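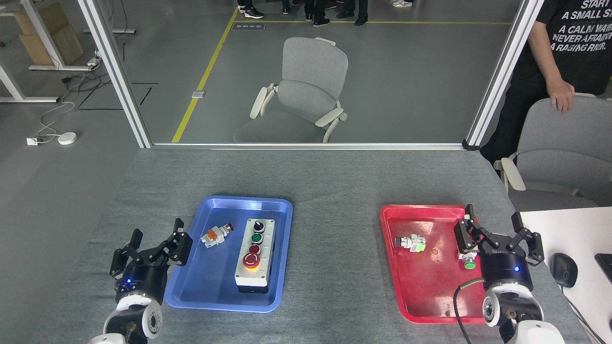
Section 2: Sorting and Fitting the Push Buttons

Before you start on your Henitz control station, take a few minutes to get the bench in order. Small parts love to roll, and a felt cover and a pair of shallow trays will save you a good deal of crawling about on the floor.

1. Switch off the supply at the isolator and lock it off. Please don't rely on the red emergency-stop button for this – it stops the machine, but it doesn't make the wiring safe to touch.

2. Stand the station in the blue tray with its face towards you. The rotary selector belongs at the top and the mushroom head at the bottom.

3. Put the loose button parts in the red tray. Keep each contact block with its own button body for now, even if you're sure you'll remember which is which.

4. Check the colour of each block against the wiring sheet. On our stations, green blocks are normally open and orange blocks are normally closed.

5. Press the block onto the body until it clicks, then give it a gentle tug.

Note: If a cap feels stiff, take it off and try it again a quarter turn around. Olesia Prokopenko at our Nillport workshop is always happy to help if it still won't seat.

Caution: Never fit a cracked contact block. Order a new one and leave the station locked off until it arrives.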